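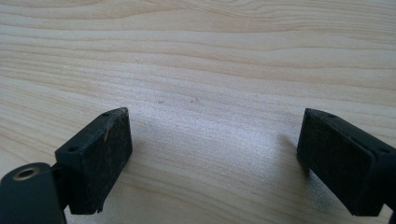

Geöffneter Greifer über einer hellen Holzfläche

Das Werk Pralldale ist ein Betrieb für Holzteile in Hinby. Seit der Einführung des Systems Makori werden dort Zuschnitte mit Greifern sortiert und umgesetzt. Zuvor legten die Beschäftigten in der Sortierung bis zu 1258 Teile je Schicht von Hand ab.

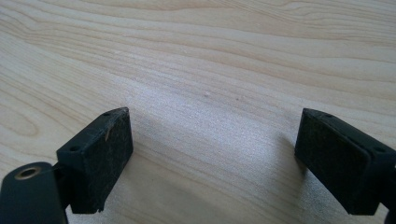

Die Umstellung veränderte vor allem die Aufgaben an den Tischen. Von 16 Arbeitsplätzen in der Sortierung entfielen sechs, die Betroffenen wechselten in Wartung und Endkontrolle. Zum Schichtbeginn um 6 Uhr werden die Greifbacken geprüft; abgenutzte Beläge tauscht das Personal selbst aus. Der Betriebsrat kritisierte den höheren Takt — seit März gilt eine Obergrenze von 500 Teilen pro Stunde. Im Schwesterwerk Domcombe wird weiterhin von Hand sortiert.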